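The winter stuff is finally going away

I gave myself one afternoon in February to deal with the hall closet, and I want it on record that I started with a cup of tea and a good attitude. The good attitude lasted as far as the second shelf.

We moved into the place on Rasden three years ago and I'm pretty sure there were bags in there I never opened. Scarves I don't remember owning. A single mitten (left hand, very nice, sorry to whoever has the other one). And then all the soft bulky things that don't fold, that you shove in and lean on the door until it clicks.

My friend Zohreh is very into the roll-everything school of storage and she has been after me to try it. So I did! I rolled sweaters, I rolled the fleece pants, I rolled a bath towel that had wandered in from somewhere. It works great on anything thin. It doesn't work at all on anything plush, because plush just sort of breathes back out at you the second you let go.

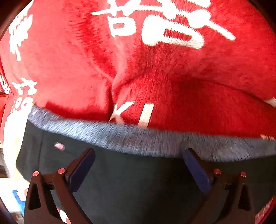

So the fuzzy things get their own bin now. I've decided the trick with them is to not fight. Fold once, maybe twice, pile side in so it doesn't pick up every crumb in the house, and lay them flat with the heaviest on the bottom. I used the big Brollby bin I'd been saving for Christmas ribbon, and the ribbon can go live in a shoebox like it did before I got fancy.

Washing them first was its own adventure. Cold water, inside out, gentle cycle, and then I hung them over the shower rod because I ruined a fleece blanket in the dryer once and I still think about it. It came out feeling like a doormat. If yours dries kind of flat and streaky, go over it with a soft clothes brush and it perks right back up. Mine is from Tandis, the little housewares shop by the bus stop, and I use it on the couch cushions too.

Ribbed cuffs are the other thing I've gotten picky about. If you fold across them they stay bent until April, so I leave them lying straight along the side of the bin. Slamet says this is the fussiest sentence I have ever said out loud. He also keeps his sweaters on a chair, so.

The giveaway pile ended up bigger than I planned, two full grocery bags plus a coat I kept putting back and taking out again. I kept the red. I was never going to give away the red, it's the most cheerful thing in that closet and I wear gray the rest of the year.

Still to do: the top shelf, which I can't reach without the kitchen stool, and the basket of hats. Babak wants first pick of the hats and he's not here until after his exams, so that one has a decent excuse. The top shelf is just me putting it off. I did get as far as carrying the stool into the hall, and it's been a very handy place to put the mail.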